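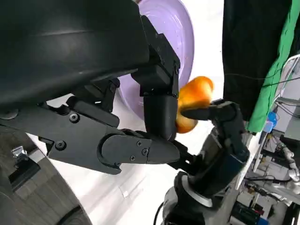
Home Products Newsroom Where to Buy Contact

Flarnov Adds Orange Bell Pepper to Pevano Play Produce Line

PRICE, April 2023. Flarnov, a maker of play food and classroom materials for young children, today announced the addition of an orange bell pepper to its Pevano line of play produce. The new piece joins the red, green and yellow peppers already in the line and will be sold singly and as part of the revised Pevano Market Set, which now contains 63 pieces.

The orange pepper has been the item most often requested by preschool teachers since the Market Set was introduced. Many classrooms use the peppers for color sorting as well as for pretend shopping and cooking, and teachers told the company that a set with three pepper colors left a gap that children noticed on their own trips to the grocery store. Flarnov began work on the piece last year and tested early versions in kindergarten and preschool rooms in the Price area.

The pepper was modeled at full size from real produce. Its lobes are uneven, as they are on a pepper from the garden, and the folds between them are deep enough for a small finger to follow. The surface is smooth and has a light gloss. The color is molded all the way through the material, so that scratches and tooth marks do not show a different shade underneath. The piece is hollow, gives slightly when squeezed and returns to its shape when released.

"Children pick these pieces up, turn them over, hand them to one another and drop them many times in a single morning," the company said in a statement. "The pepper had to be large enough to look right in a market basket and still be easy for a four-year-old to hold or pass to a friend."

Earlier Pevano peppers were made in two halves joined along a seam. Teachers reported that the seam collected paint and modeling dough and was slow to clean. The orange pepper is molded in one piece, and the red, green and yellow peppers will change to the same construction as current stock is used up. All four colors may be washed by hand in warm, soapy water or placed on the top rack of a dishwasher. The company advises that they be left to dry with the stem end down.

The revised Market Set also includes new ears of corn, a bunch of radishes and a larger eggplant. The cucumber slices have been withdrawn because of their size and are not replaced. Sets are packed in a lidded carton that can be used for storage, with a printed guide showing each item and its name in English and Spanish.

To mark the new release, Flarnov will donate 1,000 orange peppers to early learning programs. The pieces will be sent to 75 schools and child care centers chosen from those that have registered with the company's classroom program. Programs that already own an earlier Market Set will be served first, and no purchase is required. Registration forms are available from the classroom desk and should be returned by the end of May. Centers selected will be notified by mail.

Distribution to school supply dealers will be handled by Wandska, which has carried the Pevano line since its second year. Wandska will accept orders for the single pepper in cartons of 25 and for the Market Set in any quantity. Dealers with open orders for the earlier set may keep them as placed or change them to the revised set at no added charge, provided the change is requested before the order has shipped. Item numbers for the existing peppers remain the same. The orange pepper has been given its own number, which appears on the updated dealer price sheet.

A short activity booklet accompanies both the single carton and the Market Set. It was prepared by Flarnov's classroom materials department and contains suggestions for sorting by color and size, setting up a produce stand, and drawing a pepper from observation. One activity asks children to compare the play pepper with a real one, cut open by an adult, and to look for the seeds and the inner walls. The booklet may be copied for classroom use.

Replacement pieces for all Pevano sets, including those no longer sold, remain available from the company while supplies last.

About Flarnov

Flarnov designs and makes play food, sorting materials and dramatic play furnishings for preschools, kindergartens, libraries and homes. The company is based in Price, where it maintains its design studio and warehouse. Its Pevano line includes fruits, vegetables, breads and pantry items made at true size.

Dealer inquiries: Wandska, school supply division
Classroom program and donation requests: Flarnov classroom desk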